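Sumunlow 木色词表 README

赶着发的,先凑合看,错字回头改。

这是什么

一份中文木色叫法的词表,加一堆短句。木色就是"红棕""胡桃""蜜色""烟熏""原木色"这些词。来源是卖家具的、卖地板的、装修日记、二手转让帖。做这个的起因很简单:同一块板子,店家叫柚木色,买的人叫"橘不橘黄不黄",搜索就对不上。想把两边的叫法连起来。

只有文字,表里没有色卡,也没有色值。别来问 RGB,真没有。

当前版本 2,2023年3月。旧版还能下,但编号跟现在的不通用,混用会错位。

里面有什么

terms.tsv:词条主表。一行一个叫法,列是 id、叫法、归到哪个大类、地区备注、语气。
pairs.tsv:哪两个叫法算同一个色,哪两个常被混。有方向,A 常被说成 B,反过来未必。
sents.txt:原句,一行一句。店名电话价格都删了。
skip.txt:决定不收的词,附一句理由。建议扫一眼,能省掉一半的 issue。

大类一共 13 个。分得不漂亮,"黄棕"和"浅棕"之间那条线是吵出来的,凑合用。编码 UTF-8,制表符分隔,没有表头(对,没有表头,列顺序就照上面那行)。
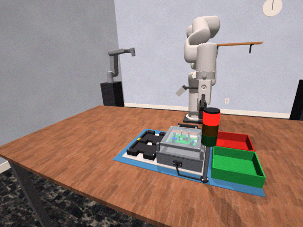

怎么收的

Porkmont 和 Nava 两家的商品标题给了授权,占大头。Erkgate 那边是论坛导出,二手转让版,口语多,错别字也多,错别字原样留着,因为真有人那么搜。"胡挑木"就是这么进来的。

收词的步骤:

先把标题切开,挑出跟颜色沾边的片段。"北欧""轻奢"这类扔掉,不是颜色。
再人工过一遍,一个词两个人标。两边不一样就放着,隔天再看,还不一样就进 pairs.tsv 的"常混"。
出现次数少于 30 的词不进主表,留在 sents.txt 里自己翻。 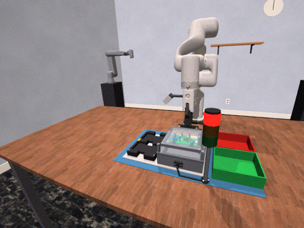

门槛定这么高主要是标题党太多,一家店自己造个词,刷满全部商品,看着频次不低,其实别处没人用。所以后来又补了一条,只在一家出现的一律不算,频次再高也不算。这条砍掉的词比前面那条还多。像"晨雾落日橡"之类,文案写得挺美,买家一个都不这么叫。

标注说明(给想接着标的人)

红和橙最难。"红棕""橙棕""红橙棕"在标题里基本随便换,转让帖里就老实得多,多半写"发红""偏橘"。我们的做法是看主词:落在"棕"上就归棕,前面的字当修饰,写进语气那列。

树种名当颜色用的(胡桃、樱桃、柚木),一律按颜色标,不管实物是什么木头。原句里明说是树种的,句尾打 #w。

"原木色"单独一类。它在不同年份的帖子里指的东西差得太多,硬塞进浅黄只会更乱。"本色"同上。

深浅词("深""浅""中")别当词条,当前缀。"深胡桃"拆成 深+胡桃。例外是"浅色"单独出现的时候,那就进 skip。

纹理词不收。"直纹""山纹""拼板"这些说的是花样,跟颜色两码事。二月那一批有漏网的,已经清了,要是还看到麻烦提一下。

已知问题

- 南方用词偏多。北方帖子少,"枣红"的量肯定低估了。
- 地板和家具混在一起,没有分开的列。同一个"灰橡",地板那边普遍更浅。下一版想拆,不保证。
- 语气那列有空的。空就是没标,别当成中性。
- pairs.tsv 里有重复行,去重脚本写错了,读的时候自己 uniq 一下。
- 90 条句子的来源标记丢了,句首写的 ?,做来源统计的话请去掉。

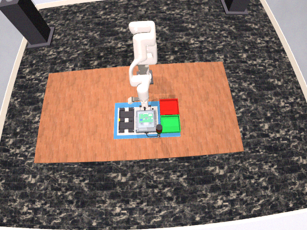 有位用户在讨论区留言说,"红木色"放进红棕类很别扭,他们那边老人讲红木色,指的是近乎发黑的那种,跟红棕差远了,店里标题写的红木色反而又亮又艳,两个词长得一样,意思不是一回事,建议拆。

同意,拆。现在 terms.tsv 里有"红木色(旧)"和"红木色(售)",地区备注也加了。pairs.tsv 里给这俩连了一条"常混"。老编号作废,没有重定向,用到的地方自己改下。

能拿来干嘛

搜索同义词扩展,客服话术对照,写商品标题时查一下买家到底怎么说。做颜色词的方言调查也行,不过地区备注只到省,而且缺得厉害。

不建议:拿来给实物定色、验货、打官司。词就是词,两个人看同一张桌子能喊出三种叫法。也别直接拿来训练什么"颜色识别",这里头没有可对的颜色。 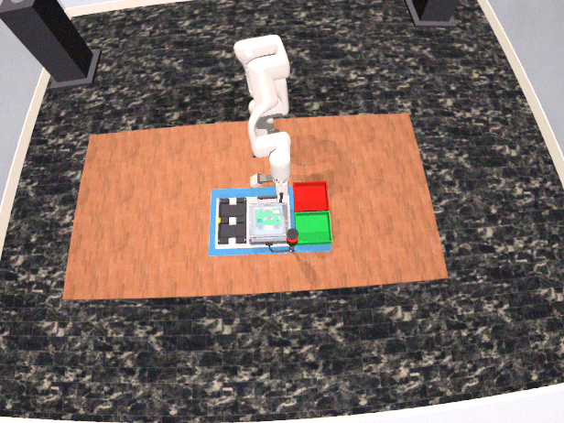

图:红橙棕色木纹面,窄条拼纹,地面黑底带斑。

用法

下载,解压,读 tsv。没有安装包,没有依赖。表格软件打开的时候注意 id 列选文本,不然前面的 0 会被吃掉,之后 pairs 一条都连不上,这个 issue 已经收到好几遍了。

想加词的,改 terms.tsv 提上来就行,至少附一句原句,写清楚是标题还是帖子。只写"我们这边都这么叫"的先放着。改 pairs.tsv 请一次只改一个大类,混着改根本看不过来。

许可

词表随便用,注明 Sumunlow 即可。sents.txt 里 Porkmont 和 Nava 的句子只限研究用,商用另外找他们谈。Erkgate 的句子按论坛自己的规则来,转发前先看一眼他们的说明。

相关条目
Sumunlow 布料色词表(未完成)
Sumunlow 瓷砖花色叫法,试收版
skip.txt 里的词为什么不收
Erkgate 二手转让版导出格式说明
旧版下载与编号对照(部份)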